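Reusing Store-Type Metal Shelving in a Pantry or Basement

Secondhand gondola shelving holds more than most cabinet hardware and costs little when a store closes out its fixtures. The notes below cover setup, spacing and loading for dry goods, snacks and bottled drinks.

Checking the steel

Look at the bracket hooks first. Each hook should seat fully in the slotted upright with no side play. Reject any bracket with a bent lower hook. Surface rust can be sanded to bare metal and primed; rust in the slots cannot be cleaned well enough to trust. The Nekach uprights we use have the same slot pitch as the older Rodlow type, but the hooks are thicker and the two do not interchange.

Anchoring

A single-sided unit must be fixed to the wall near the top of each upright. Screw into studs. Level the base before tightening anything, using the threaded feet, then check again after the shelves are loaded.

Depth and spacing

Set the deepest shelf at the bottom. A shelf 18 inches deep works for the base and 13 inches is enough higher up, so the shallower shelf does not block the light or your reach. Stacked-chip canisters come in more than one height. Measure the tallest you buy and leave a hand's width above it, or the lid will catch on the bracket when the canister is tipped out.

Loading

Bottles go in first and set the pattern for the rest. Keep them to the back of the shelf, caps tight, all upright. Shorter containers with lids go in front where the label can be read from standing height.

Canisters are narrow for their height and fall easily when one is pulled from a tight row. Leave a gap between every pair. If some must be laid down, put them at one end of the shelf with a bag or a box against them to stop rolling.
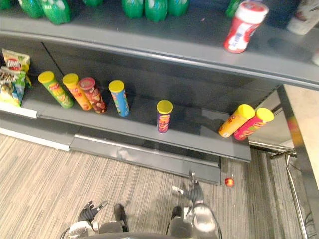 Bagged chips are the least stable item on a flat shelf. Overlap them like roof shingles, or stand them in a shallow bin. Do not place anything rigid on top. Bags at the end of a run slide off unless there is an end stop; a Venckus wire divider clipped to the shelf lip is sufficient.

Labels

The channel on the front lip takes standard paper strip. Write the item and the month of purchase, for example "crackers, July". Pencil holds up better than ink in a damp basement. Replace the strip when the item changes.

Cleaning

Painted steel needs only dish soap and a damp cloth. Dry the lip and the seam behind it, where crumbs and moisture collect. For sticky residue from old price labels, Plidard paste removes the glue without dulling the paint; test it on the underside first. Chips in the finish should be touched up before the next loading.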